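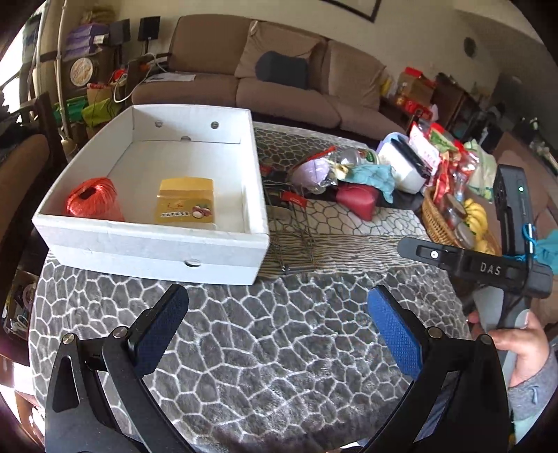
Une nappe grise à motif craquelé blanc, sur la table.

Accueil > Vie locale > Commerces > Brèves

À la une Sorties Commerces Météo Petites annonces Contact

La mercerie Niskanen rouvre ses portes, et j'y étais

Bon, je vous préviens tout de suite, je ne suis pas très objective sur ce coup-là. J'ai acheté ma première fermeture éclair chez Niskanen, j'y ai appris la différence entre une popeline et une percale (elle m'échappe encore une fois sur deux), et quand le rideau est resté baissé en janvier, j'ai boudé tout le centre-ville pendant des semaines. Alors quand j'ai reçu le petit carton annonçant la réouverture pour vendredi 16 août, j'ai posé mon après-midi et j'ai filé faire la queue comme tout le monde.

Et quelle queue ! Elle longeait la vitrine, passait devant la boulangerie et finissait presque à l'arrêt de bus. J'ai attendu une bonne demi-heure derrière deux dames qui débattaient du meilleur ourlet pour un voilage, et je dois dire que j'ai pris des notes.

Pour celles et ceux qui n'ont pas suivi le feuilleton : un dégât des eaux à l'étage avait abîmé le plafond et une partie du stock, le bail arrivait à son terme, et pendant un moment on a parlé d'une agence bancaire à la place. C'est finalement Multness, la petite coopérative qui tient déjà l'atelier de retouches près des halles, qui a repris le fonds. L'enseigne ne change pas, le grand comptoir non plus — j'ai vérifié, l'entaille laissée par des générations de ciseaux est toujours là, côté caisse. Le parquet a été poncé et il ne grince plus, ce qui m'a fait un peu de peine.

Ce qui change, c'est la place donnée au tissu. Avant, on venait surtout pour les boutons, la laine et les biais, et les coupons s'empilaient au fond comme ils pouvaient. Maintenant ils occupent tout le mur de gauche, avec 402 références au mètre d'après l'inventaire affiché à l'entrée. J'ai trouvé des cotons imprimés, du lin lavé, des velours côtelés pour l'automne, et un rayon linge de table bien plus fourni qu'autrefois. La nappe a l'air de revenir à la mode, figurez-vous. Ma grand-mère en changeait tous les dimanches, ma mère a tout passé au set en plastique, et me voilà à caresser du jacquard un vendredi d'été.

Côté boutons, rassurez-vous, les tiroirs sont restés. Il y en a toujours autant, avec un exemplaire cousu sur la façade de chacun, et toujours ce tiroir du bas qui coince et qu'il faut soulever un peu avant de tirer. La laine a perdu une étagère au passage, et j'ai entendu deux ou trois soupirs devant le rayon mohair. On m'a répondu que des commandes étaient possibles, avec une livraison le mardi.

La coopérative a aussi signé avec Cikeo, un tisseur de la vallée qui fournit des torchons et des serviettes en métis. C'est beau, c'est épais, c'est un peu cher pour mon budget torchons, je ne vais pas vous mentir. J'en ai quand même pris deux. Les chutes sont vendues au poids dans de grands paniers près de la sortie, et c'est là que j'ai fait mes meilleures affaires : de quoi tailler une housse de coussin et trois pochettes pour le prix d'un café.

L'autre nouveauté se trouve à l'étage. Le plafond refait, la pièce a été transformée en atelier, baptisé Enis, avec des machines à coudre à louer à l'heure. Il faudra compter 6 euros l'heure, fil compris, et réserver la veille si possible. Des cours pour débutants sont prévus à partir de la rentrée : un jeudi sur deux le soir, et le samedi matin pour les enfants à partir de huit ans. Le programme n'était pas encore imprimé quand je suis passée. On parlait d'un cours « réparer un jean » et d'une séance sur les ourlets de nappe à angles en onglet, celle-là je m'y inscris direct, mes coins ressemblent à des oreilles de cocker.

Parlons un peu d'argent, puisque tout le monde en parlait dans la file. Les travaux ont été payés en partie par une souscription lancée au printemps auprès des habitants. Elle a réuni 500 souscripteurs, et chacun recevra un bon d'achat à utiliser avant la fin de l'année. Pensez à apporter votre reçu, on le demande en caisse et j'ai vu un monsieur repartir bredouille, assez fâché. Si vous l'avez perdu, passez plutôt en semaine, le matin, il y aura quelqu'un pour retrouver votre nom dans le cahier.

Seul vrai bémol pour moi : les horaires. La boutique ferme désormais entre midi et quatorze heures trente, et elle n'ouvre pas du tout le lundi. Pour ceux qui travaillent dans la zone, c'était justement la pause déjeuner qui permettait de venir chercher une bobine en vitesse. J'ai posé la question au comptoir, on m'a dit que ce serait revu à l'automne selon l'affluence. À suivre, donc — et allez-y nombreux si vous voulez que ça bouge !

Ah, et une chose pratique : l'entrée se fait toujours par la rue piétonne, mais les poussettes et les fauteuils peuvent passer par la cour, où une rampe a été posée. La sonnette est à droite du portail, un peu haute à mon goût.

Commentaires (5)

bobine_folle
Merci pour l'article ! J'y suis allée samedi, il restait très peu de chutes dans les paniers. Les jacquards sont superbes par contre. Quelqu'un sait si la machine à recouvrir les boutons est encore là ?

Le voisin du 12
Content de la réouverture, moins content des livraisons à six heures du matin sous mes fenêtres. Si quelqu'un de la coopérative lit ceci, un chariot avec des roues en caoutchouc ferait mon bonheur.

mamiecoud
@bobine_folle oui, au fond à droite, mais il faut apporter son tissu. Moi je regrette le rayon laine, une étagère en moins c'est beaucoup. Et le mohair bleu que je suis en train de tricoter, je le finis avec quoi ?

Patchouille
Pareil pour les horaires, je finis à dix-huit heures trente et le temps d'arriver c'est fermé. Une nocturne par mois, ce serait trop demander ?

ourlet_et_cie
Pour les coins en onglet, pliez, marquez au fer, et surtout coupez la pointe avant de retourner. J'ai raté quatre serviettes avant de le comprendre. On se verra au cours !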